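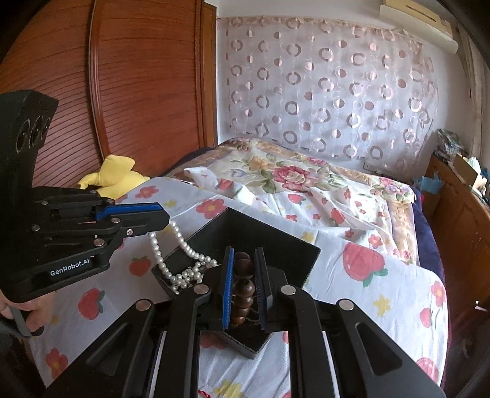
## Interim report to the funder, March

**Grant line:** community music and neighborhood relations, Noteck district
**Delivery partner:** Kokkonen Arts

### Sessions delivered

The grant covers 17 shared music sessions across two sites, Pralonport Hall and the Lernolach Road school. 15 have been held. The remaining two are booked for April at the school, both starting at 6:30 p.m.

Total attendance to date is 680, taken from the sign-in sheets. Repeat visitors are counted each time they attend. We do not yet have a figure for unique attendees - the sheets from the first two sessions recorded first names only, and these cannot be matched with later ones.

### Program changes

The drumming workshop moved from Pralonport Hall to the school after neighbors complained of noise past 9 p.m. Singing and string sessions stayed at the hall. The open stage night now ends at 8:45 p.m.

Song sheets are printed in four languages. The Portuguese set contained errors in two verses and was reprinted at Kokkonen's cost.

### Budget

Unspent funds stand at $2,290. Of this, the final two hall payments and performer fees are already committed. Transportation ran over its line in January, when a second van was hired for the Lernolach group. The overspend was covered from the publicity line, within the transfer limit in the grant terms.

### Open items

- Public liability certificate for the closing concert: requested, not received.
- Feedback forms: return rate is low at the hall. A shorter form will be used in April.
- Piano at the school needs tuning before the closing concert. Quote pending.

### Next report

The final report will include the attendance breakdown by site, the full expense ledger and the feedback summary. We ask that the due date be moved from May to June, as the school does not issue its invoice until the end of term.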